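Forum > Household > Laundry and Linen > Folding and storage

Rolling instead of folding - does it save any space at all? 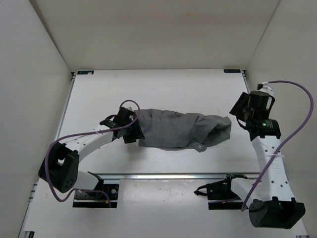
**drywall_dot**
I keep being told to roll everything. My sister-in-law swears by it, the woman on the Filness stall swears by it, and I've now spent a whole Tuesday evening rolling and my drawer is exactly as full as before. Grey cotton stuff is the worst. You get a fat sausage in the middle, one end goes floppy and the whole lot undoes itself when you shut the drawer. What am I missing?

**pegbag**
You're missing the flattening. Smooth it on a table first, sleeves or corners in, then roll tight from the thick end. If it's wrinkled going in it'll be fat coming out.

**drywall_dot**
I did smooth it. Ten minutes later it looked like I'd slept on it.

**Marrowfat**
Sceptic here as well. Cloth takes up the room it takes up. I measured mine when we moved to Prumau: the same tea towels folded filled 2 shoeboxes, rolled they filled 2 shoeboxes. Only difference was I could see them all.

**pegbag**
Seeing them all is the point though?

**Marrowfat**
Then say so. Don't sell me a Karaki drawer divider on the promise of "80% more space". Eighty per cent of what?

**hobnob_hill**
Rolling works for travel. I get far more in my Muleck holdall that way. Wouldn't bother at home.

**drywall_dot**
More than folded flat, or more than chucked in? People always compare it with chucked in.

**hobnob_hill**
Fair. Chucked in.

**tinlid**
Watch anything with a metal snap on it. Roll it with the snap inside and you get a hard lump and a ring pressed into the cloth. Snap on the outside, last turn, and it sits better.

**pegbag**
Disagree, outside it catches on the next one. I tuck mine under.

**tinlid**
Mine has never caught on anything. What are you keeping in there, fishing net?

**Marrowfat**
I'd fold anything with a snap. Thirds, then half, done. My mother had a linen cupboard like that for forty years and never rolled a thing.

**drywall_dot**
Going back to folding for the big stuff. Socks can stay rolled. I'm not buying the divider.

Related threads
- Karaki dividers, worth it or not? (185 replies)
- Towels: thirds or quarters
- Getting creases out without an iron
- Is 400 thread count a con?
- Muleck holdall zip keeps sticking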